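Stickers stay as Irnbridge shared kitchen gets new cupboards

Residents at Griltmont House in Irnbridge have voted to keep the stickers on their kitchen cupboards when the room is refitted in March.

The shared kitchen on the ground floor serves 51 flats and studios. Most of its wall units date from the building's conversion and several no longer close properly. Under the plan agreed on 8th December, the damaged units will be taken out and the sound ones kept, with their doors moved to wherever they fit best.

The question of the stickers came up when the fitter, Nikola Petek, asked whether the old doors should be stripped and cleaned before they went back up. Tenants were sent a form with two boxes to tick. Of the 147 people living in the building, most of those who replied wanted the doors left alone.

Borislav Golob, who has lived on the second floor for five years, said the habit began with fruit labels. "People peeled them off an apple and stuck them on the nearest door," he said. "Then somebody put up a proper one and it went on from there."

New arrivals now tend to add one of their own. Tatsuya Amano, a student who moved in last year, said he bought a sheet of them in Gralluvton and gave the spares to his neighbours.

Not everyone was in favour. Alasdair Tosh, who lives next to the kitchen, said he had voted for plain doors. "They collect grease round the edges and you can't wipe over them," he said. "I'd sooner have it clean. But I lost, so that's fine."

The tall cupboard has the neatest collection. Its beige-grey door carries six stickers, all in black, white and grey, among them a butterfly, a film clapperboard and a classical bust with curly hair.

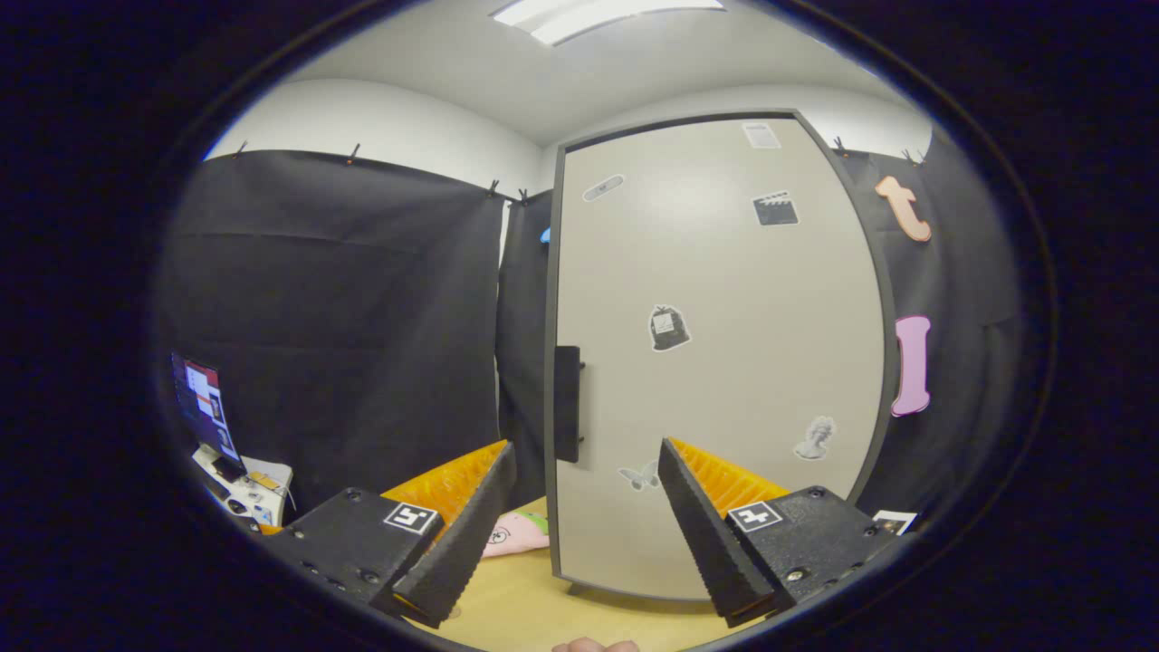

What happens next

Work is due to take a week. The kitchen will be closed during the day but open in the evenings, and tenants are asked to clear their shelves beforehand and label anything left in the fridge. Boxes will be available from the office.

Two kettles and a microwave will be set up in the laundry corridor. The café Tăng, across the road, has offered residents a discount on hot meals while the work is going on.

Questions about storage should go to Golshifteh Esfahani at the building office.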